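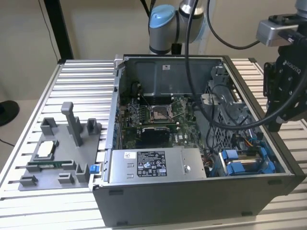 Right, new thread, and it's a long one, so put the kettle on. I've finally started on the old desktop tower I've been promising to sort out since last May. Side panel's off, it's lying on its side on the bench, and I'm going to talk my way through it because talking is how I get things finished.

First thing, for anyone following along at home: unplug it, hold the power button in for a few seconds, then touch bare metal on the case before you put your hands near anything green. My dad taught me that on the family computer in Naltdale and I still do it every single time.

The processor is already out. The socket's empty with its little metal lever beside it, and I'm being very careful about that bit – a dropped screw in there and my whole weekend changes colour. If you've got the plastic cover that came with your board, pop it on now. Mine is in a drawer somewhere, I'm told.

I do love an older case with blue plastic drive carriers. No screwdriver, just a squeeze and a slide and the hard drive comes out in your hand. The new Vindora cases look gorgeous but you need four tiny screws and the eyesight of a teenager.

Speaking of the drive, please copy everything off yours before you start pulling things apart! Mine had 466 GB showing as usable and I was sure it was all junk, and then I found a folder of my aunt's recipes typed up in capital letters. All safe now, on two separate drives, and the fish curry is on the menu this week.

The graphics card is staying for the moment. When it does come out, remember there's a catch at the end of the slot as well as the fixing at the bracket. I forgot once, years ago, and pulled, and I still think about the noise it made.

The power supply is the part I keep changing my mind on. The plan was to swap it for a 600 watt one from Prasertsri, the little parts shop up the road, who want 77 dollars for it. A couple of you said to keep the old one if it tests fine, and you may well be right. What I won't do is open it up, and please don't you either. Those can hold a charge long after they're unplugged.

Cables next. There's a bundle of orange and black and all sorts running along between the power supply and the drive cage, and I'd like it tied back neatly before the new drive goes in. I bought a bag of 20 Velcro straps and have used almost 20 of them on other things around the house, so we'll see how far I get.

Someone asked what it's all for. My neighbour's daughter is off to college and needs something for essays and a bit of photo editing, and there's plenty of life in a machine like this with a fresh drive and more memory. I'll put Erkden on it, which is free and hasn't given me any grief so far.

More tomorrow once I've been to the shop. If you've got spare memory sitting in a cupboard, send me a message and I'll tell you whether it'll fit.

– Nantana Wiriya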